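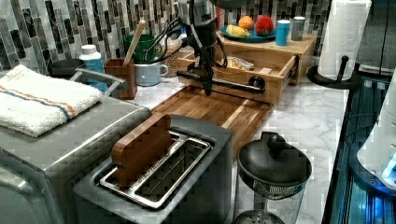 Show the robot the drawer, and show it badly

By Bakari Shirima
2020-04-08

Most people who want a robot arm to do something in a kitchen start with the wrong question. They ask how many demonstrations they need. I have been asked this by students, by two companies and by my brother-in-law. My answer is that it depends on who is holding the controls and whether that person is allowed to make mistakes.

I have taught arms both ways. At Wattimena we did it by hand, with the motors slack and a person moving the wrist through the job. At Clatar, where I work now, we do it by remote control. The operator sits at a desk, moves a small copy of the arm, and the real one follows. Both methods work. I think remote control is the better one for household tasks, and I also think most groups waste it.

Take hand guiding first. Its great strength is feel. When you push the gripper toward a drawer handle with your own hand on the wrist, you know when the fingers meet the bar. You can teach a beginner to do it in 20 minutes. The trouble is that your body is in the way. Your forearm is in the camera view, your shadow is on the counter, and the arm learns from pictures that will never come up again once you step back. You can record the motion, then play it back with nobody touching the arm and film that. We did this for a year. It doubles the time for every demonstration, and anything that moved a little on the first pass is in the wrong place on the second.

Remote control gets rid of the arm in the picture. What the camera records is what the robot will have to work from later. It costs you the feel. On our setup the operator gets no force back at all, so a new person will close on a handle too early, or pull down when they think they are pulling out. A drawer forgives very little of this. It wants to be pulled straight.

Most groups deal with that by training operators until the mistakes go away, and then they throw out every recording that has a mistake in it. I did the same thing for a long time. We had a set of 394 drawer demonstrations at Wattimena and every one of them was clean. The approach was smooth and the grip was centered on the bar. The robot trained on them was very good until it was off by the width of a finger. Then it pulled on air and carried on as if the drawer had come with it. It had never been shown what to do when the grip was bad, because we had deleted every case of it. 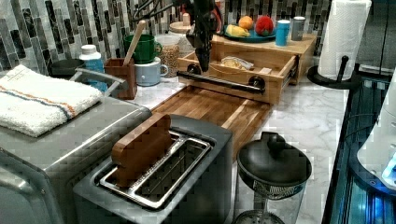

The handle is where I would spend the time. People new to this think a drawer task is mostly about opening and closing, and they plan their sessions by counting openings. The opening is a straight line. Getting the fingers onto a bar with the wrist at a usable angle is the hard part, and it is over in a couple of seconds, so it makes up a small share of any recording. If you want more of it, you have to ask for it. Start the arm from odd places. Start it too low, or turned a little. Start it with the drawer already part way out. Have the operator miss on purpose, stop, back off and come in again.

Erasto Nyanda trains our operators and he does not agree with me on this. His view is that a person told to miss on purpose does not miss the way a person misses by accident. The deliberate miss is too neat. He would keep the honest errors from the first day of a new operator and leave the experienced people to do it properly. I think he has a point, and we now save those first-day recordings, which we used to erase. I still ask for the deliberate ones too. A new operator has only one first day.

The other thing I would argue for is a counter with things on it. There is a habit of clearing the surface so the robot can see the drawer and nothing else. I understand why. It makes the first results come quickly. But a kitchen has a toaster and a cutting board and mugs and a roll of paper towels, and the operator has to steer past all that. The path a person takes around a toaster is useful information. It should be in the recordings from the start. Adding clutter later means going back and collecting again, and a group that has just reported a good result on a bare counter does not want to hear that.

I have heard the reply that all of this will be solved by volume. Cestent, a group I talk to often, has a plan for 3,000 demonstrations per task, and they expect the odd cases to turn up by themselves. Some will. But a skilled operator who is paid by the finished demonstration will do the same motion 3,000 times if you let them. I have watched it happen. After the first hour the hand settles into a path and stays there. If I had their budget I would spend it on more people doing fewer runs each, and I would pay by the hour.

My own rule is 12 runs and then a change. Move the storage unit, swap what is in the drawer, or change the person. Operators complain about it at first because it breaks their rhythm. Breaking the rhythm is what I want.

We are going to repeat the drawer work in June with half the recordings clean and half with a recovery in them, using the same operators for both. Erasto will choose which errors count as honest. If the clean half wins, I will say so on this page.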